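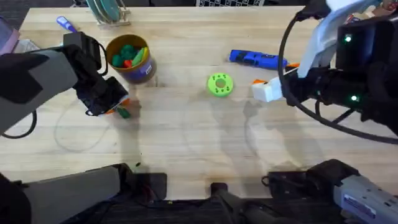
How to track down a gripper that lets go when it shouldn't

Sooner or later a two-armed cell will drop something, and you will blame the fingertips. Everyone does. We changed ours twice before we looked at the log, and the log had been telling us the answer in fault 1407 for most of June.

Fault 1407 on a Zovport controller means "grip reference lost". The arm carries on with its move, perfectly content, holding nothing. If the other arm is waiting to take the part, it closes on air and reports a success.

Before you start, drop both arms to 60 mm/s and keep the stop button within reach. Your hand is not quicker than a gripper, whatever you did at school cricket.

1. Save the log first. Restarting wipes it, and restarting is what you are itching to do.

2. Run each gripper through open and close on its own, arm parked. Ours behaved beautifully, as faulty things do when watched.

3. Now move the wrist by hand through its full turn with the gripper powered and the arm held. Watch the finger position reading. If it jumps, you have a cable fault and can stop buying fingertips.

4. Check the cable where it leaves the wrist. It needs a loop with some slack at every angle you use. Ours was fine at most of them.

5. Bring the grippers together slowly at the handover point and see whether either cable pulls tight or catches on the other arm.
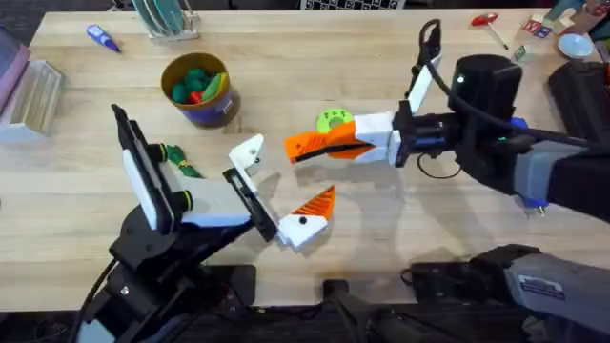

Howlader wrote in to say that step five should come before step two, as a cable that only pulls at the handover will pass every test you do with the arm parked, and he lost a week to that.

Fair enough. Swap them if you like.

6. Fit the new cable, clip it, and set the controller to halt on 1407. It ships set to "warn", a word robots take lightly.

7. Run up to 4000 handovers at low speed before going back to normal. Leave the log on.

Trakness workshop notes | Contact | Back to top

We use cookies to remember your settings. Accept | Manage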